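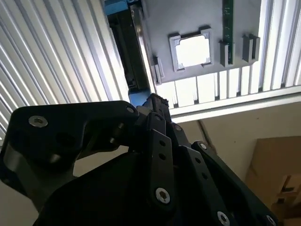 Workshop Practice for Designers
Week 8 handout: Overhead panels, openings and the frames that carry them
Room 527, Trevaskis Building
Notes by Doina Nikolaidis, with additions from Adom Osei

Welcome back, everyone, and thank you for the lovely sketches you turned in last week. I've read all of them and will hand them back on Saturday at the open workshop. Several of you drew wonderful frames and then left the top as a blank rectangle with the word "panel" written across it, so I thought we could spend a whole session looking up, so to speak, and take the top of an enclosure as seriously as we take the legs.

The frame first

Most of you will be building in slotted aluminum extrusion, and I'm glad, as it is a forgiving material and you can take it apart when you change your mind (you will change your mind!). Cut your top rails as a matched set. Stand them on end next to each other on a flat bench and run a finger across the ends; your finger will find a difference that your eye won't. Put the frame together loosely, with every screw in place and none of them tight, set it on something flat, check the diagonals, and only then go around and snug everything up. If you tighten as you go, the last corner gets all the error from the other three, and you'll be there until dinner.

A word on finish. White rails look clean and bounce the light around nicely, but they show scuffs. Keep an old towel on the bench. Bare metal is easier to live with in a shared shop, and I wouldn't argue with anyone who chose it.

The panel

A flat sheet lying across a frame wants to sag, even when it feels stiff in your hands. For the exercise we'll put a fastener every 200 mm along each edge, which may look like a lot on your drawing. Leave the holes in the sheet a touch oversized so it can move a little with the temperature. Gray is a good, restful color for an overhead surface. One of the trial pieces from last year was done in glossy white, and with a lamp behind it you could hardly bear to look up.

Cutting an opening for light

Mark the opening from the center lines outward and check it against the frame before you cut. Drill the corners first, then cut between them, a little inside the line, and file up to it. A sharp inside corner is where a crack likes to start, so leave yourself a small radius and let the trim cover it.

Ottó Bognár, who looks after our printing bench, is happy to print raised plastic surrounds for anybody who brings him a drawing with real dimensions on it. Please do bring dimensions. Make the surround stand a little proud of the panel and let it overlap the cut edge all the way around. Small notches at the corners are handy for lining it up, and they give you somewhere to get a fingernail in when it has to come off again.

Then sit where the user will sit and turn the light on. If you can see straight into the lamp, add a diffuser or move the lamp back. This takes two minutes and I wish more people did it before the glue came out.

Circuit boards near the panel

A board mounted on edge takes up very little room, and a slotted clip holds it well enough as long as the slot suits the thickness of the board. Try the clip on a scrap board first. Hold boards by their edges, keep metal filings far away from them, and turn the printed markings toward the side you'll be able to read later with a flashlight.

Screws

We use socket-head screws for nearly everything here. Push the key all the way in before you turn it. A worn key goes in the scrap tin, please, and never back on the rack, where it will ruin somebody else's afternoon. Ilgın Kocabaş has sorted the drawers by diameter and then by length, and she would be grateful if they stayed that way through June.

For next time

Bring a full-size paper template of your panel with the opening, the surround and every fastener drawn on it. Brown wrapping paper is fine. Work in pairs if you like, but each of you should bring your own sheet. If you need rail cut to length, put your list in the Collus tray by the door, with your name on it and the lengths in millimeters.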